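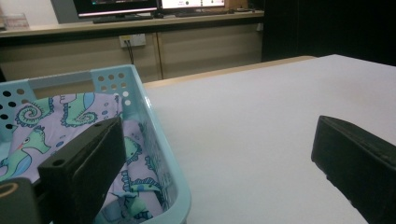

**Do Patterned Fabrics Fade Faster? Project report, Grevalcombe**

Our team loved this question! We asked 181 households how they wash printed cotton, and Hélder Pacheco typed up every answer. Most people wash warm and dry in full sun, and purple came up again and again as the color that goes first.

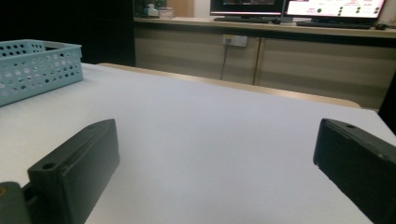 Fading is hard to judge by eye, so the background matters a lot. Cream paper made our lavender swatches look dull. A plain pale tabletop with a light wooden edge, like the one here, is much kinder to soft colors, and we'd love to try one next time.

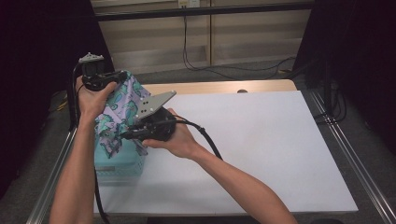 *Fig. 3. Both hands at work over the white surface.*

Next we want to test line drying in shade.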